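I've been meaning to write about the back room for ages, mostly so Reiko will stop asking me whether it's done. (It's nearly done. It has been nearly done since May.)

If you've been reading for a while you'll remember it used to be where everything went to die. Boxes of cables, a broken fan heater, my old Puma trainers that I swore I'd clean up and wear again. I took the lot to the tip or the charity shop and promised myself that nothing would come back in unless it had a job.

First job was the table. I wanted white and I wanted long, long enough to spread a whole sewing pattern out without half of it sliding off the end. I went back and forth over one in Sellton that was 600 quid and gorgeous, then came to my senses and got one second-hand from a man in Kister for 100, including him helping me get it up the steps. Rounded corners too, which my hips are very grateful for! I walked into the corner of the last one at least once a day.

Then the nightstand. Yes, I know, a nightstand in a room without a bed. Akihiko thinks this is hilarious. But I wanted one little drawer for the things that wander off (tape measure, good scissors, the pencil that works) and every proper desk drawer unit I looked at was a great big hulking thing. This one was 18 pounds from Plilla, it's white, it's got a small dark knob on the front and it pushes right up against the wall and takes up next to no space. The drawer opens all the way out as well, so you can see right to the back instead of fishing about with your fingertips.

I still haven't put anything in it. I keep pulling it open to admire it and then shutting it again.

The floor I'm leaving alone. I did think about a rug, but it's such a nice light wood colour and all that white would look a bit like a dentist's without it. Reiko says a runner down the long side of the table. Maybe! I'd only drop pins in it.

Still to do: find a lamp, decide about the tall white board that's leaning on the wall, and fill the little hole next to it, a job that takes 5 minutes and that I've put off every weekend so far. And maybe get a proper fruit bowl, as at the moment it's just an apple sitting on its own on the table.
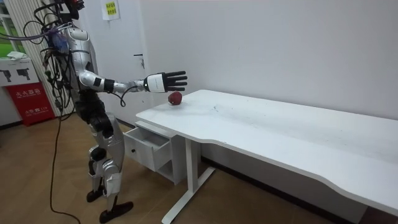
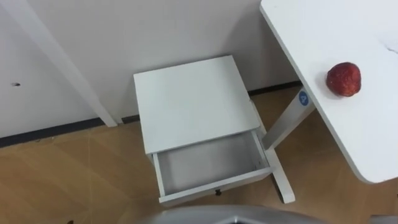 *The white table and the apple in both, and the nightstand with its drawer open in the second.*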